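Notebook, November, bench 2: house rules for handheld gripper sessions
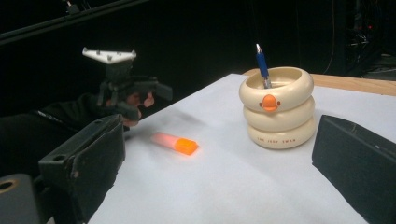 OK so I promised Laurinda I'd write the rules down before we let the new people loose on the handhelds, and I keep putting it off because half of them live in my head and the other half live on a sticky note that fell behind the monitor. Going to do it as a notebook entry first and tidy it up later (famous last words).

Where we stand: 644 episodes on the Somboon server from the desk-tidying tasks. I spent the morning going through them with Faizal and we threw out 129. That hurts! Most of the rejects weren't bad grasps at all, they were bookkeeping. Wrong task name, tracking mount bumped and nobody wrote it down, two people using different ideas of when an episode starts. All stuff a page of rules would have caught.

So, rules as of today.

Mount check. Before you record anything, put your thumb on the tracking plate and try to wiggle it. If it moves at all, stop, tighten, recalibrate, and log it. Don't tighten and carry on as if nothing happened. Kanokwan did exactly that last month (she told me I could write this) and we lost an afternoon figuring out why the paths had a kink in them.

Fingers. Scuffs are fine, we've got plenty of those. Cracks are not, and neither is a chewed-up contact edge. If you're not sure, run a fingernail along it. Replace left and right together, never one side, and write the swap in the log with your initials.

Sleeves. Plain and dark, pulled down to the wrist, no bracelets or watches. Oranuch asked if this one is really necessary and I went back and forth on it. I'm keeping it for now, mostly so every session looks alike.

Paper. Flat as you can get it, and swap it when it tears. Small wrinkles I don't care about. Pongsak wants it taped at all four corners, I think two is enough, we haven't settled this. Whatever you do, don't change it halfway through a set.

Props. Small desk things only: pens, holders, the orange stick, that kind of size. If it's ceramic or glass it stays well in from the table edge, and you move it by hand between episodes, with the gripper set down first. I really mean the set down first part. Carrying a gripper in one hand and a glazed pot in the other is how things get broken.

Start and end. Fingers open and still, count of two, then go. Same at the end. If you fumble, keep going and tag it as a fumble. Do NOT restart quietly and save over it, the fumbles are useful and I want them.

Breaks. Seven minutes off after each set, hands empty. My wrist was complaining by lunch and I'd only been doing checks.

Naming. Use the Kindus template, lowercase, task first and then your initials. I'm begging you.

Still open: who signs off on a recalibration? Right now it's whoever did it, and that doesn't sit right with me. Laurinda suggested a second person looks at the test path before the bench goes back in use, and I like that, but it's a pain when only one of us is in. Maybe the second look can happen later the same day and those episodes get parked till then? Will ask Faizal what the Jollano folks do.

Also need more paper, and a new sticky note.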